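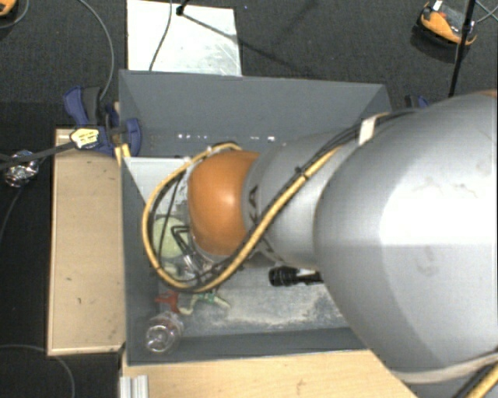

Lagerplätze nummerieren und Behälter beschriften

Diese Anleitung richtet sich an kleine Betriebe und Vereine, die ihre Teile in Regalen und offenen Behältern lagern und bisher ohne feste Plätze auskommen. Solange eine Person alles einräumt, geht das gut. Sobald eine zweite dazukommt, wird gesucht. Ein einfaches Platzsystem lässt sich mit einer Tabelle und einem Etikettendrucker einrichten, eine Lagersoftware ist dafür nicht nötig.

Was Sie brauchen

Etikettendrucker oder wasserfester Stift
Etiketten, mindestens 60 mm breit
Einsteckhüllen oder Etikettenhalter für die Behälter
Zollstock
Tabellenprogramm
Spiritus und einen Lappen
eine leere Fläche zum Abstellen, am besten ein Tisch auf Rollen

Schritt 1: Grundriss zeichnen

Zeichnen Sie den Raum von oben, mit Türen, Fenstern und Regalen. Maßstabsgetreu muss das nicht sein. Wichtig ist die Laufrichtung. Beginnen Sie an der Tür, durch die Sie normalerweise hereinkommen, und gehen Sie im Uhrzeigersinn. Das erste Regal bekommt den Buchstaben A, das nächste B und so weiter. Die Buchstaben I und O lassen Sie aus, sie werden mit den Ziffern 1 und 0 verwechselt.

Freistehende Doppelregale, an die man von beiden Seiten herankommt, bekommen zwei Buchstaben, für jede Seite einen.

Schritt 2: Platznummern festlegen

Eine Platznummer besteht aus drei Angaben: Regal, Ebene, Fach. Die Ebenen werden von unten nach oben gezählt, die Fächer von links nach rechts. C-2-05 ist also das Regal C, zweite Ebene, fünftes Fach.

Zählen Sie die Ebenen wirklich von unten. Wenn oben später ein Boden dazukommt, bleiben alle vorhandenen Nummern gültig. Die Fächer schreiben Sie von Anfang an zweistellig, sonst sortiert die Tabelle das Fach 11 vor das Fach 2.

Hat ein Regalboden keine Unterteilung, teilen Sie ihn nach der Breite der Behälter ein. Bei Behältern mit 40 cm Breite und einem Boden von 2,10 m ergeben sich fünf Fächer, der Rest bleibt als Luft zwischen den Behältern. Quetschen Sie keinen sechsten hinein. Man bekommt ihn nur noch mit beiden Händen heraus.

Schritt 3: Regale beschriften

Die Platznummer gehört auf das Regal. Auf den Behälter kommt nur der Inhalt, mit Artikelnummer und Stammplatz in kleiner Schrift darunter. Wer die Platznummer groß auf den Behälter klebt, hat nach dem ersten Umräumen zwei Nummern, die sich widersprechen.

Reinigen Sie die Traverse mit Spiritus und lassen Sie sie ablüften. Auf pulverbeschichtetem Stahl halten normale Papieretiketten ein Jahr oder zwei, in ungeheizten Räumen deutlich kürzer. Im Februar sollte man in einer kalten Halle gar nicht kleben, die meisten Kleber brauchen mindestens 10 Grad. Alternativ nehmen Sie Magnetstreifen, die sich auch versetzen lassen.

Kleben Sie das Etikett immer an dieselbe Stelle, also zum Beispiel linksbündig mit dem Fach. Bei der obersten Ebene hilft ein kleiner Pfeil neben der Nummer, wenn das Etikett aus Platzgründen unterhalb des Bodens sitzt.

Schritt 4: Behälter beschriften

Auf jedes Behälteretikett gehören:

Bezeichnung in Klartext (Schlauchschelle, 16 bis 25 mm)
Artikelnummer
Stammplatz
Mindestbestand

Die Bezeichnung beginnt mit dem Hauptwort. Also „Schraube, Sechskant, M8 x 40“ und keinesfalls „M8er Sechskantschrauben lang“. In der Tabelle stehen dann alle Schrauben untereinander.

Etiketten kommen auf die Stirnseite, bei schweren Behältern zusätzlich auf eine Längsseite. Die Oberkante des Etiketts sollte so tief liegen, dass sie beim Stapeln nicht verdeckt wird. Bei Behältern, deren Inhalt oft wechselt, lohnt sich eine Einsteckhülle. Alte Etiketten immer ganz entfernen. Überkleben führt dazu, dass irgendwann beide lesbar sind.

Schritt 5: Tabelle anlegen

Legen Sie eine Zeile je Lagerplatz an, auch für leere Plätze. Die Spalten sind Platz, Artikelnummer, Bezeichnung, Bestand, Mindestbestand, Lieferant und Datum der letzten Zählung. Mehr braucht es am Anfang nicht. Preise gehören in die Buchhaltung.

Sperren Sie die Spalte mit den Plätzen gegen Änderungen. Alles andere darf jeder bearbeiten, der im Lager arbeitet.

Schritt 6: Einräumen

Häufig gebrauchte Teile kommen auf die Ebenen zwischen Hüfte und Schulter. Schweres kommt nach unten, Leichtes und selten Gebrauchtes nach oben. Ähnlich aussehende Teile legen Sie absichtlich nicht nebeneinander. Zwei Dichtungen, die sich nur um einen Millimeter unterscheiden, sind in getrennten Regalen besser aufgehoben.

Lassen Sie in jedem Regal mindestens ein Fach frei. Neue Artikel kommen immer, und ohne Reserve landen sie auf dem Boden.

Ein Beispiel zum Zeitaufwand

Bei Plastari, einem Ersatzteilversand mit einer einzigen Halle, hat Tin-yau Kuo das Lager nach diesem Schema umgestellt. Es gab 533 Plätze und 1.285 Artikel, viele Behälter waren also mit Facheinsätzen mehrfach belegt. Die Umstellung dauerte 11 Arbeitstage, davon ging der größte Teil für das Ausräumen und Zählen drauf. Das Kleben der Regaletiketten war nach einem Vormittag erledigt.

Für die mehrfach belegten Behälter hat er der Platznummer einen Kleinbuchstaben angehängt: C-2-05a, C-2-05b. Das funktioniert bis etwa vier Unterteilungen gut, danach wird das Etikett zu voll.

Häufige Fehler

Warengruppen in der Platznummer. Wer Regal S für Schrauben reserviert, hat ein Problem, sobald die Schrauben nicht mehr hineinpassen.

Kein Platz für Rückläufer. Richten Sie in Türnähe einen Behälter für Teile ein, die noch geprüft werden müssen. Er bekommt eine eigene Nummer und wird einmal in der Woche geleert, zum Beispiel dienstags vor der ersten Lieferung.

Bestände nur einmal im Jahr zählen. Einfacher ist es, jede Woche ein Regal zu zählen und das Datum einzutragen. Stimmt ein Bestand nicht, wird sofort korrigiert und in einer Bemerkung die Differenz notiert.

Handschrift auf Klebeband. Für den Übergang in Ordnung, aber setzen Sie sich eine Frist und drucken Sie die Etiketten dann nach.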